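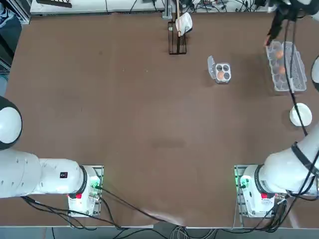

# skilville-eggs

Teleoperated two-arm recordings of egg handling, made on the Skilville table in the Lolau shared workshop. This card covers the raw episodes and the cleaned export.

## Contents

- 2930 episodes recorded, 2000 kept in the export
- Joint states and gripper commands, logged at 20 Hz
- Video from a head camera and fixed cameras by the table
- One task string per episode

Episodes with a dropped camera stream or a stalled logger are in `raw/` only.

## Task
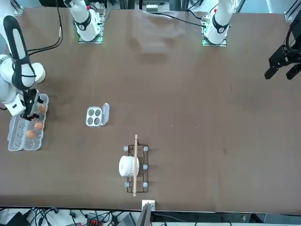 Every episode is a variation on moving eggs between cartons. The operator picks the carton, the arm, and the order. Props outside the task stay on the table as distractors, and their layout is not reset between episodes. The four-cup container is the harder target: with its lid standing open along one side, an approach from that side tends to clip the plastic. Those episodes have `lid_contact: true`.

## Grippers
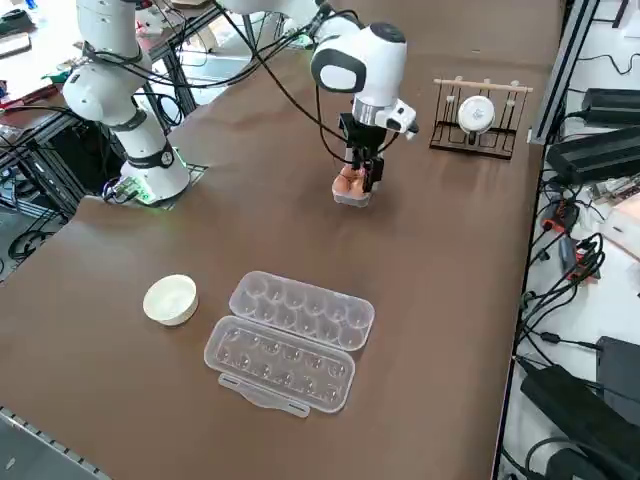
*Two-egg grasp, fixed camera.*

Force is capped in software. The cap lives in `config/grip.yaml` and applies to both arms. Two-egg grasps are tagged `multi` and should be filtered out if your policy assumes one object per grasp.

To replay an episode without hardware:

```
python replay.py --episode 5 --dry-run
```

Remove `--dry-run` only after homing both arms. Replay does not check for collisions with props.

## Known issues

- Cable slack on the arms varies between sessions and hides part of the table in some views.
- Left and right in the logs are the robot's. In fixed views from the front of the table they are swapped.
- Clear plastic gives poor depth. No depth is included.
- Timestamps from the Dlamini logger drift on long sessions. Use `t_sync`, not `t_wall`.

## Status
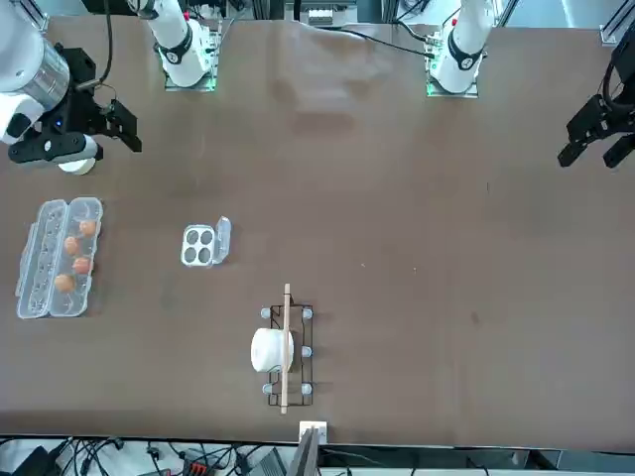 Last changed: 05/12/2021

Cartons are labeled by which cups are occupied at the first and last step. Eggs that are in a gripper at the last step count as unplaced. Labels for the Tillton split are still being checked, so leave that split out of evaluation.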